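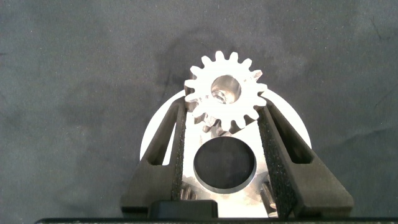
Stop throwing out gear trains. Small ones, big ones, the ones out of a dead printer or an old Wamow mixer. I mean it.

I've been fixing small machines for a long time, never for much money, and the thing that gets me every week is the swap. Unit goes bad, unit goes in the bin, new unit goes in. Nobody opens it up. One small gear has a chewed tooth and the whole assembly gets tossed – plate, shaft, big gear, all of it. Most of that metal is fine. Most of it will outlive me.

Case in point. In March a man brought me a Thorlacius label feeder. Shop down the road had quoted him 260 dollars for a replacement drive unit. I took it apart on a cloth (always a cloth, more on that below) and the set screw on the pinion had backed out. That was it. The little gear was spinning on its shaft and pushing nothing. I charged him 50 and felt bad about it, it was that quick.

Now the shop wasn't crooked. Ingvar Brynjólfsdóttir works the counter there and we've argued about this for years. Ingvar's side goes like so: labor costs more than parts, customers want it back the same day, and if a repaired gear fails in two weeks the shop eats it. All true. I lose that argument on money about half the time. I still think it's wrong, because the shops that swap forget how to look. Then the day comes when the unit is discontinued and they've got nothing to say but sorry.

Looking is most of the work. Get a good light. Turn the gear slowly and check every tooth, both flanks, not just the tips. Run a fingernail down the gaps. Wear on one side only means it's been running out of line, and a new gear will go the same way unless you fix what it sits on. Shiny is not the same as good. I've seen beautiful bright gears with a hairline crack at the bore, right where the screw bites.
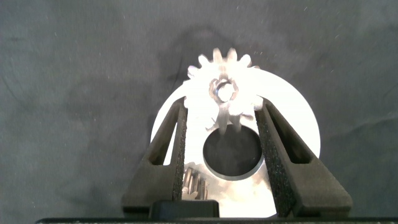 Can you put a new small gear against an old big one?
Often you can, so long as the tooth size matches and the old teeth aren't hooked or worn thin. If they are, the old gear will eat the new one and you'll be doing the job twice.

People get tooth size wrong all the time, by the way. They count teeth and measure the outside and call it close enough. Close enough is noise, then heat, then dust in the bottom of the case. Sedameo used to print the size right in the back of the manual, along with a drawing. The last Sedameo manual I saw was 54 pages and most of it was warnings about not opening the thing.

Which is my real gripe I guess. The makers have decided we're not supposed to know. Clorklow now rivets the cover plates on their smaller drives. Rivets! On a part that needs cleaning and a dab of grease maybe once a year. You drill them out and then your warranty is gone, and teh plate never sits quite flat again.

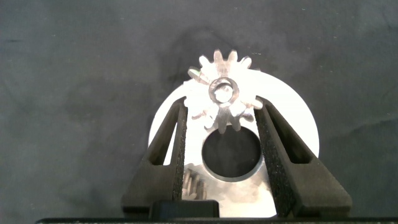

And flat matters. A plate that's bent even slightly tips the shaft, the teeth meet at a slant, and you're back to wear on one side only. So if you do open one up, lay the parts down, don't pile them in a tray. Dark cloth is best, you can see a metal shaving on it and a dropped screw doesn't bounce off under the fridge. Don't stack gears loose on each other. Don't pry with a screwdriver, I've ruined 2 good plates that way and it was impatience both times.

What would I like? Screws in place of rivets. Gears sold one at a time, at a price that makes sense next to the whole unit. A drawing. Shops that will at least open the cover before they quote. None of it is much to ask for and some of it used to be normal.

Ingvar says I'm dreaming and that most people don't want to fix anything, they want it to work by Monday. Could be. But the label feeder man came back last week with his neigbor's paper cutter, and he'd already taken the cover off himself and had the screws in a jar.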